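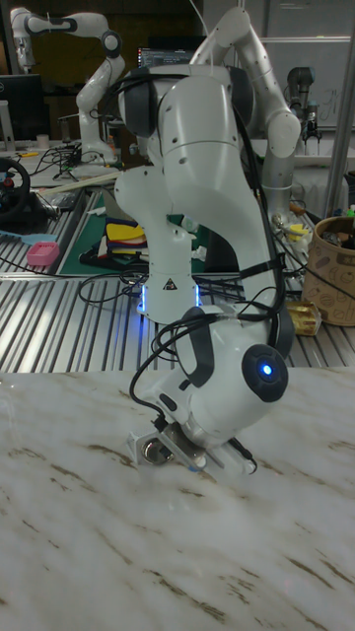

Arm over the marble tabletop, blue light on at the base.

April
Keith Ellery
4 min read

OK, picking up where I left off with the Fusel glaze, because I finally pulled the second lot of test tiles this morning and I'm a lot happier than I was. Still not happy happy. But the blue is a blue now and I no longer want to throw the bucket out the back door.

Quick catch-up for anybody reading over my shoulder. Fusel is the satin blue I've been trying to get for the Nosau dinner plates. The old recipe was lovely on the Mottram stoneware and then we switched to the Sistel body, and it went blotchy and kind of chalky on the rims. Same bucket, same kiln, same cones. So I spent the first lot of tiles blaming the cobalt (wrong) and then blaming my sieve (also wrong, although the sieve did have a hole in it, so please use the new one!).

What I think is going on is fit plus thickness. The Sistel clay drinks up water much faster out of bisque than Mottram does, so a four-second dip on Sistel lays down a coat like cake frosting. I scratched through a couple of raw tiles with a pin and you could see it right away, nearly double what I wanted. Of course it went chalky. I'd been dipping on autopilot for years and never thought to check.

So, this time:

Batch A, old recipe, two-second dip. Way better. Blue is even across the flat, a bit thin over the texture, brown peeking through on the ridges. I like the brown. Not sure the Nosau people will.

Batch B, old recipe thinned with water, four-second dip. Runny. It pooled at the foot and glued one tile to the shelf. I got it off with the chisel and lost a corner. Kiln wash on that shelf needs redoing, I'll get to it.

Batch C, two-second dip, swapped a little of the whiting for talc. Gorgeous. Softer surface, kind of like a river stone, and the blue leans a little gray. No pinholes that I can find with the loupe. This is the one I want to chase.

Batch D, same as C with extra clay in it to keep it floating. It didn't settle in the bucket at all, which was nice, but it crawled on the edges. Probably I dusted badly. Or it shrank too much drying. I saw hairline cracks in the raw coat before it went in and fired it anyway, so that one's on me.

Tile 31 is the best of the bunch (batch C, the one with the thumbprint on the back). I've put it on the windowsill so I can look at it in daylight for a few days before I get carried away. Every blue looks good under the shop lights.

Crazing: none on C so far. I did the freezer and boiling water thing on a couple of them, 6 rounds, then rubbed ink over the surface. Clean. Batch A has one long craze line on one tile, and I can hear the others pinging every so often on the bench, so I don't trust A at all anymore. Shame, it was the easy answer.

Fork test still to do. The satin surface always worries me for plates. If a steak knife leaves gray marks that don't scrub off then we're back to a shinier liner on the inside and satin on the outside only, and I'd have to talk everybody into that. I kind of hope it passes, I'm tired of wax resist.

Firing notes while I remember: slow up to red heat, then medium, short hold at the top. I slowed the cooling this time and I'm pretty sure that's where half of the nice surface comes from, so don't fast-cool these if you're the one at the controls. Bottom shelf ran cooler than the top again. The cone down there had barely started to bend. I'm going to swap the tiles around next time and see if C is as forgiving as I think it is.

To do:
- mix a proper bucket of C, sieve twice
- dip a real plate, a tile is not a plate
- write the specific gravity on the lid!! I forgot to measure it before I cleaned up, so I'm guessing at it from memory
- kiln wash, bottom shelf
- order talc, the bag is nearly down to the fold
- ask Mottram if they'd still do us a half pallet of the old clay, in case all of this falls apart

Going to go look at tile 31 again.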